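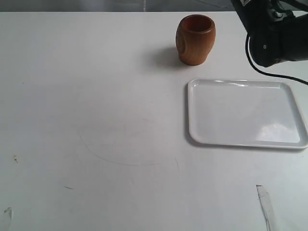
Rania Ezzat
ok so I need outside opinions. Got asked to give the opening talk at the Mirkero writers weekend in November and I said yes before my brain caught up. 34 people signed up so far, most of them have published more than me. My essay thing at Prurow did well this year and apparently that makes me a Speaker now?? Sat down to draft it this morning, nothing on the table but my little wooden cup and a tray, wrote 2 lines and deleted both. First line was an apology. Second line was also an apology. Do I mention it in the talk (that I feel like a fraud) or keep quiet and act like I belong

pagesandtea
Don't mention it. I've sat through so many talks that open with "I don't know why they asked me." Makes the audience do the work of reassuring you. They paid to be there

lowtide71
Disagree. Best talk I heard at Waralero started just like that and the whole room relaxed. Depends how you do it tho

pagesandtea
Depends how famous you are. When somebody well known says it, it's charming. When I said it people believed me lol

Rania Ezzat
see this is the problem. if I say it, it's fishing. if I don't I feel like I'm strutting around

Lü
how long is the slot? I'd cut the intro completley. start with a story from the essay, the bit with your aunt and the bus tickets. nice cup btw

Rania Ezzat
twenty minutes plus questions. thanks, I like the shape of it, sort of a tiny barrel. The bus tickets maybe. My aunt will be IN THE ROOM so

lowtide71
Even better. Ask her first

Mothwing
Going against the grain here, I don't think this is impostor syndrome. You're nervous about a talk. Normal. Everyone slaps the label on everything now

Lü
bit harsh

Mothwing
Not meant harsh. Nerves go away once you start talking, is all. Write 500 words, read them out loud in the kitchen, see whats left

pagesandtea
Agree with Mothwing for once. Mark the calendar

Rania Ezzat
no fair enough, it might just be nerves. Still felt weird telling my sister, I said it in this tiny voice like I'd crashed the car. She wanted to know if there was lunch

lowtide71
Is there lunch

Rania Ezzat
there is lunch. Ok going to try the aunt opening tonite, no apology, will post the first page if I don't hate it

Lü
post it even if you do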